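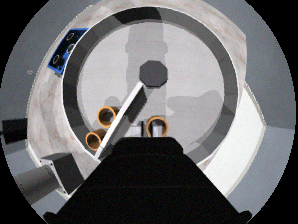 腕部相机视角,夹爪后面散着三个橙色套筒。

栏目:自动化手记 | 标签:腕部相机、控制器、仿真

两套控制器、两种机位,我们在仿真里整整折腾了一个月

六月这一期本来打算写别的,结果组里从早到晚都在聊 Jurkuris 工位,食堂里也在聊,那就写它吧!Jurkuris 是我们给这套仿真工位起的名字,Bitosthorpe 那边的同事年初搭了第一版,桌子、圆筒、灰色机械臂、黑色夹爪,后来又加了蓝色孔板。任务说起来一句话就够:把橙色的小套筒从圆筒里拿出来,放进蓝色孔板的孔里。做起来嘛,够写好几期的。

先说为什么我对这个工位这么上心。以前我们比相机、比控制器,用的都是摆在平桌上的方块,周围空空荡荡,谁来都能抓,比到最后各家成绩挤成一团,看不出差别。换到圆筒里就热闹了。筒壁有高度,夹爪得从上面伸进去;筒里还有一根白色长杆斜着横过盘面,套筒可能在杆这边,也可能在杆那边,还可能紧挨着杆。再加上阴影落在浅灰的盘面上,一块深一块浅,识别模块很容易把阴影边缘当成零件边缘。第一周我看着日志里那些莫名其妙的抓取点,心里反而挺高兴,差别总算拉开了。

这次比的东西有两样。一样是机位:装在手腕上的广角相机,和架在桌子对面的固定相机。另一样是控制器:大家用惯了的 Vasiliu,和刚接进来的 Doltberg。机械臂、夹爪、识别模型都没有换,套筒的初始位置由同一组随机种子决定,四种搭配各跑各的,互不干扰。

先讲机位。

我个人一直偏爱腕部相机,这一点得先交代清楚,免得后面显得我不公正。广角镜头装在手腕上,夹爪永远占着画面下面一大块,第一次看的人都会问:这不是白白浪费像素吗?用久了就知道,夹爪在画面里的位置固定不变,等于随身带了一把尺子。套筒离夹爪上沿还有多远,往左偏还是往右偏,一眼就有数。做标定的时候也省事,拿夹爪轮廓自己对一遍,偏了马上看得出来。

它的毛病也很明显。越靠近目标,夹爪挡住的东西越多,常常在最后一小段路上,套筒的下半截就看不全了。我们的识别模型一开始特别不适应,只要轮廓缺一块,置信度就往下掉,机械臂便停在半空里犹豫。后来 Mircea Nistor 提议把夹爪区域做成遮罩,训练的时候随机让套筒从遮罩后面露出一部分。改完重训,机械臂果断多了,我在屏幕前面看得直拍桌子。

固定相机那边是另一种脾气。桌子、机械臂、圆筒全在一个画面里,全局关系非常清楚,调试的时候我最爱开着它。可是套筒在那样的画面里实在太小了,再加上近处的筒壁一挡,贴着壁的套筒几乎就没有了。把分辨率提上去能缓解一些,代价是每一步都变慢,闭环频率跟着往下走,所以正式测试时我们还是用回了原来的分辨率。

有意思的是放置阶段。我原以为腕部相机在这里会吃亏,毕竟孔板离得近,广角畸变又大。 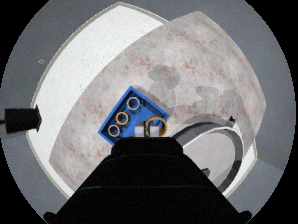

腕部相机看到的蓝色块,白色和橙色的圆圈都在上面。

跑下来它的表现比我想的好得多。蓝色和橙色放在一起对比强烈,底下又是灰粉相间的斑驳表面,颜色分割很少出错。麻烦主要出在角度上。孔板在画面里斜着,圆孔经过镜头畸变就成了椭圆,椭圆的中心和孔的真正中心差了那么一点点,而套筒和孔之间的间隙偏偏也就那么一点点。我们试过先做去畸变再找圆心,也试过直接让网络回归孔的位姿,后一种更稳。前一种在画面中间很准,往边缘走误差就开始冒头,尤其是孔板被夹爪遮住一角的时候。

顺便说一句,白色和橙色的圆圈如果同时出现在画面里,旧版的匹配逻辑会乱配对,把已经认过的目标又认一遍。这个问题查了很久,最后发现是跟踪模块里一个编号没有清掉。改动只有一行,我查它查了整整一个下午,改完以后立刻去给自己倒了一大杯咖啡。

再讲控制器,这部分我最想写。

Vasiliu 是位置控制的老路子,轨迹规划好,一段一段走过去,干净利落。它的优点大家都熟:同一条指令发下去,每次走出来的样子几乎一模一样,出了问题很好查。在筒外面移动的时候它又快又顺,看着舒服。可是一进圆筒,它就显得有点不懂变通。规划里只要位姿稍微偏一点,手指蹭到筒壁,它照样按原来的目标点使劲往前走,仿真里的接触力一下子就窜上去了。我们给它加了力阈值保护,超过就退回去重来,安全是安全了,耗时也跟着涨。

Doltberg 走的是阻抗控制的思路,碰到东西会让一让。头一回接上来的时候我们参数设得太软,机械臂整个软绵绵的,手腕在目标上方晃来晃去,迟迟不肯下去。Mircea 看了一会儿,说先别动刚度,把阻尼往上调。我照着调了,晃动果然收住了!之后我们才慢慢把竖直方向的刚度加上来,水平方向留得软一些,让手指进筒以后有一点余地。

这样调完,两家的性格差别就很清楚了。Vasiliu 像是背好了路线再出门,Doltberg 边走边摸索。在筒外的那一大段,Vasiliu 明显占先;从筒口往下,Doltberg 追了回来,还经常反超。
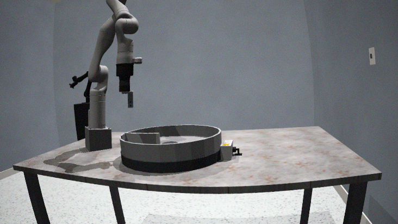
固定机位:夹爪停在桌面上方,手指朝下。

固定机位拿来看姿态特别合适。肘部鼓出去多少,前臂是不是竖直,手腕有没有歪,全都一目了然。我们有一阵子怀疑 Doltberg 在高处悬停时前臂会慢慢倾斜,腕部相机里根本看不出来,夹爪和镜头一起动,画面看着永远是正的。切到固定机位一帧一帧对照关节角,才确认是重力补偿里末端质量填小了。这个数是从旧夹爪的配置里抄过来的,换了夹爪没跟着换。凡是还在用旧配置模板的组,请顺手检查一下自己的末端质量,花不了一分钟。

桌上的影子也值得多说几句。光源角度换来换去,机械臂和底座的影子有时候在桌面左边铺开一大片,识别模型要是训练时没见过这种影子,就会在桌面上凭空找出一个“障碍物”来,规划器于是老老实实绕个大弯。Vasiliu 绕得特别认真,弯道走得漂漂亮亮,看得人又好气又好笑。我们后来在训练数据里把光照打乱了重新渲染,绕弯的情况少了很多。桌面的花纹也一起随机化了,那些锈色的斑点跟橙色套筒在色相上离得不算远,光线一暗容易混。

说说数据吧,我知道有几位读者会直接跳到这里。

四种搭配加在一起,总共做了 3522 次抓取尝试。其中有一批因为仿真中途被人为打断、日志不完整,没有计入统计,留下来可用的是 3205 次。这里面用腕部相机的有 1798 次,比固定相机多一些,原因很简单,腕部相机那边的遮罩方案改过一版,改完之后我们把整组种子又补跑了一遍。补跑的部分单独打了标记,想只看首轮结果的话,在表里筛一下就行。

成功率我这次先不在通讯里列。各组对“成功”的判法还没统一:有的算夹起来就行,有的要求离开筒口,有的要求放进孔里松手以后套筒不倒。同一份日志用三种判法算出来三张表,高低顺序还会变。等口径定下来,我再把表完整地贴出来。眼下能放心说的是趋势:腕部相机配 Doltberg 在套筒靠近筒壁的情况下优势最明显,套筒在开阔处时,四种搭配差得不多,Vasiliu 反而因为走得快,单位时间里做得更多。

贴壁抓取这一项,值得单独展开。 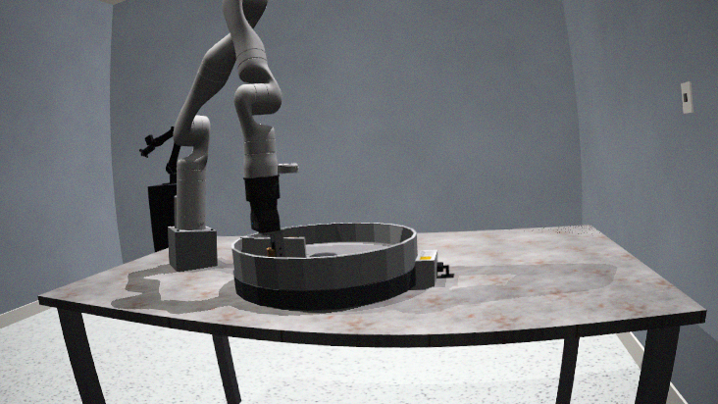 手指要从套筒和筒壁之间那条窄缝里下去,留给误差的空间非常小。我们试了三种下探方式。第一种是垂直直下,最简单,对定位要求也最高,偏一点就压在套筒的边上。第二种是先在靠中间的一侧落下去,再横着往筒壁方向靠,用手指把套筒轻轻带一下,带到能夹的位置再合拢。第三种是带着一点倾角进去,理论上很漂亮,可是手腕一歪,上面较宽的那段夹爪就可能碰到筒沿,规划器常常直接报无解。

三种里头我最喜欢第二种。用 Doltberg 跑的时候,手指碰到套筒以后能感觉出它在让,套筒慢慢滑开,手指跟上去,合拢,提起来,一气呵成。组里好几个人围着屏幕看回放,看完一遍又要求再放一遍。同样的动作交给 Vasiliu,力阈值设低了,它一碰就退;设高了,套筒又容易被推倒。我们给它专门写了一个慢速横移段,效果有改善,离 Doltberg 那种手感还差一截。熟悉 Vasiliu 的朋友如果有更好的参数组合,非常欢迎发过来,我愿意替它把这一项再跑一轮。

白杆也给了我们不少教训。规划器最早把它当成贴在盘面上的一条图案,高度根本没放进碰撞模型里,夹爪下去的时候手指直接撞在杆顶上。现在杆按长方形截面建进去了,间隙留得比手指厚度稍大一点。留得太大也不行,杆旁边的套筒会一律被判成够不着,我们就这么误判过一阵子,还以为是随机种子太刁钻。

还有朋友来信问,能不能把两个机位的画面融合起来,一起喂给模型。能,我们也试了个开头:远处用固定相机定大致方位,进到筒口以后切给腕部相机。切换的那一下最难处理,两边给出的套筒位置总有一点出入,控制器收到的目标会突然跳一下。Vasiliu 对跳变很敏感,会重新规划整段轨迹;Doltberg 则是顺着弹一下,然后继续。我们现在把切换做成渐变,在一小段高度里让两边的权重慢慢交接,跳变基本抹平了,代码还很粗糙,整理好再放到公共仓库。

真机什么时候上?每次都有人问,我也着急!Bitosthorpe 的同事正在按仿真里的尺寸做圆筒和孔板,套筒已经打了一批样件,间隙要不要放宽还在争。我的意见是先别放宽,仿真里吃过的苦头,到真机上应该能看到哪些是真的、哪些是接触模型带来的假象。Mircea 倾向于先做一套间隙大的,把流程走通再收紧。两边都有道理,多半会两套都做。

想自己上手的同事,Jurkuris 工位的配置包已经更新,默认就是腕部相机加 Doltberg,阻尼用的是调过的那组。要换 Vasiliu,改启动配置里的控制器名字,同时把力阈值打开,默认是关着的,这一点请一定留意。随机光照默认开启,跑起来会比原来慢一些,机器配置不高的话可以先关掉熟悉流程,正式出数据的时候再打开。

周二下午三点照旧有线上答疑,这次会现场回放几段贴壁抓取,两种控制器并排放,大家可以自己挑种子看。有特别想看的失败案例,提前把种子号发给我,我先跑好存着。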